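Belmonte swap shop to open three more rooms after a bumper first year

FOR IMMEDIATE RELEASE – February

Belmonte's household swap shop is growing! After a first year in which 267 households signed up to borrow, mend and pass on things for the home, the Cuver project will open three more rooms in the old Parkix building on the canal side of town. The doors open at 10 am on the first morning of the spring holidays, and everyone in Belmonte is welcome, member or not.

Cuver began as a single room with a kettle and a long shelf of tools. People brought in curtains that no longer fitted, lamps with frayed flex, paint left over from the hallway, and went home with something they could use. By the summer the shelf was full, the kettle had been replaced, and there was a waiting list for the wallpaper table (there still is, so please bring it back on time).

The new rooms will give the project the space it has been longing for. The first will be a proper mending room with benches at two heights, good lamps and a locked cupboard for the sharper tools. The second is for paint and paper, with a sink, racks for part-used tins and a wall where you can try a colour before you carry it home. The third will be kept free for larger pieces such as beds, tables and chests of drawers, which up to now have had to wait in members' garages until a new home came up.

Erurier, the Belmonte joinery firm, is fitting out all three rooms and has given the timber for the benches. Its workshop team will also run a monthly evening on simple repairs, starting with sticking drawers and loose chair legs. No skill is needed and tools are provided, though you are very welcome to bring your own drawer.

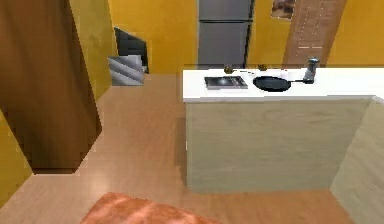

The paint room is the one members have asked for most. Last autumn Cuver held a colour weekend, when people brought in their leftover tins and swapped them across the table, and the hall was busy from the moment it opened until well after the biscuits had gone. Whole bedrooms were planned on the backs of envelopes. Deep greens went first, then the yellows, and a very large amount of magnolia was still there at closing time – it is still available, and it is free.

Opening day will have plenty going on. There will be a swap table for small household goods all day, a curtain-shortening session in the morning and a talk after lunch on making the most of a small room, with time for questions. Children can paint a wooden coat peg to take home. The first 200 visitors will each be given a canvas bag printed in town, along with a copy of the new Cuver guide to looking after wood, paint and fabric.

Anyone with things to pass on is asked to keep to a few simple rules. Furniture should be clean, sound or easy to mend, and small enough to go through a normal door. Paint must be in its own tin with the label still on it. Upholstered items need their fire label, and we cannot take mattresses, gas heaters or anything with a cracked mirror. If you are unsure, ring the desk first and we will happily talk it through.

Membership stays at the same price as last year and covers everyone living at one address. Members can borrow up to three items at a time for a fortnight, and may book a bench in the mending room once it opens. You don't have to be a member to use the swap table or come along to the repair evenings.

Getting there: the Parkix building is a short walk from Belmonte station, over the footbridge and left along the towpath. There is step-free access from the yard, and bikes can be left under cover by the side door. Parking in the yard is for loading and unloading only on opening day.

Press visits to the new rooms can be arranged before the opening through the Cuver desk in Belmonte. Interviews with members and with the Erurier workshop team are available on request.

ENDS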